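Sarnau Lending Library of Games Opens Its Doors in Dretstead This March

DRETSTEAD – The Sarnau Lending Library of Games is delighted to announce that it will open to the public this March, in the old seed merchant's shop on Phelan Street, with 1017 board games, card games and puzzles ready to be borrowed by anyone who lives in the town or the villages nearby.

Members will be able to take home 2 games at a time and keep them for up to three weeks, which we think is long enough to learn the rules, argue over the rules and then have a proper go. Membership is $50 a year for a household, however many people happen to be squeezed into it, and children may borrow on a parent's card. Lost pieces will not be fined. Please just tell us, and we will dig through the spares drawer and see what we can do.

The idea began at Olga Salcedo's kitchen table, where a few neighbors used to meet through the winter to swap games they had grown tired of. Before long the swaps had filled her hallway and most of the stairs, and it was clear that something bigger was needed. Since then 102 households have signed up ahead of the opening, and boxes have come in from attics as far away as Serkum, many with the score sheets of long-ago family evenings still tucked inside the lid.

"I grew up in a house where the table was cleared after supper and the cards came out, and I have missed that more than I can say," said Olga Salcedo, founder of the library. "There are plenty of people in Dretstead who would love an evening like that and don't have a game in the house, or have one game and are thoroughly sick of it. We would love to see them, and we will happily put the kettle on."

The shop will be open from 3 p.m. to 8 p.m., with a play table free for anyone who wants to try a game before taking it home. Beginners' evenings will start at 6 p.m. and will lean toward games that can be explained in under ten minutes – longer ones are welcome too, if you bring your own patience and perhaps a sandwich. 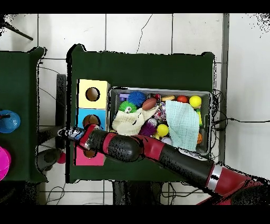 Radomir Kolev said he had joined mainly for the chess sets and had ended up reserving three cooperative games for his grandchildren, and he hoped the library would find room for a regular dominoes evening before the summer.

Donations of complete games in fair condition are gladly accepted during opening hours. New members can sign up at the counter and borrow the same day. Please bring something with your home address on it, and a sturdy bag.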